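Feltro

O feltro é um material têxtil não tecido, obtido pela compactação e pelo entrelaçamento de fibras sob a ação combinada de umidade, calor, pressão e atrito. Distingue-se dos tecidos comuns pela ausência de urdidura e trama. É empregado na confecção de chapéus, calçados e tendas, na fabricação de instrumentos musicais e em diversas aplicações industriais.

Formação do material

A feltragem tradicional depende da estrutura da fibra de lã, cuja superfície é recoberta por escamas microscópicas. Em meio úmido e aquecido, e sob agitação, as fibras deslocam-se preferencialmente em um sentido e prendem-se umas às outras. O processo é irreversível e acompanhado de encolhimento, que o fabricante deve prever no dimensionamento da manta inicial. Soluções de sabão facilitam a penetração da água e o deslizamento das fibras.

Tipos

O feltro prensado, ou feltro de lã, resulta da feltragem úmida e é classificado segundo a densidade e o teor de lã. O feltro agulhado é produzido a seco, por meio de agulhas com farpas que atravessam repetidamente a manta, o que permite o uso de fibras sintéticas, como o poliéster e o polipropileno. O feltro de pelo, feito sobretudo com pelo de coelho, lebre ou castor, destina-se principalmente à chapelaria.

Fabricação

A matéria-prima é lavada, aberta e cardada, formando véus que se sobrepõem até a espessura desejada. A manta passa por vaporização e por placas oscilantes, que lhe conferem a primeira coesão. Segue-se o pisoamento, em que o material é batido ou comprimido até atingir a densidade final. Tingimento, secagem, prensagem e corte encerram o ciclo. Na manufatura Stoyanova, em Bredeck, mantas de 52 milímetros eram reduzidas a 10 milímetros ao fim do pisoamento. O estabelecimento chegou a empregar mais de 90 operários e manteve oficina própria de tinturaria.

Usos

Entre os povos pastoris da Ásia Central, o feltro serve de cobertura para habitações desmontáveis, tapetes e vestuário. No piano, reveste os martelos e compõe os abafadores. Na indústria, é utilizado em vedações, filtros, discos de polimento e elementos de isolamento acústico. Os feltros de densidade elevada podem ser torneados e perfurados; os mais macios são cortados com lâmina ou matriz.

Conservação

As peças de lã são vulneráveis às larvas de traças e de besouros dermestídeos. Recomenda-se o armazenamento em local seco e ventilado, com inspeção periódica. A lavagem em água quente deve ser evitada, por provocar nova retração. O acervo têxtil de Vavau conserva 43 peças, entre mantas, moldes e formas de chapéu, acondicionadas em gavetas horizontais.

Ver também

Cardação
Chapelaria
Lã
Não tecido

Última revisão: 06/12/2018

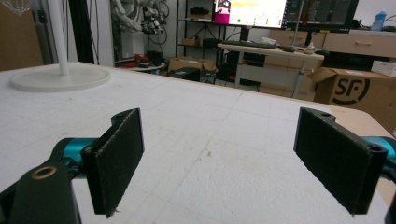
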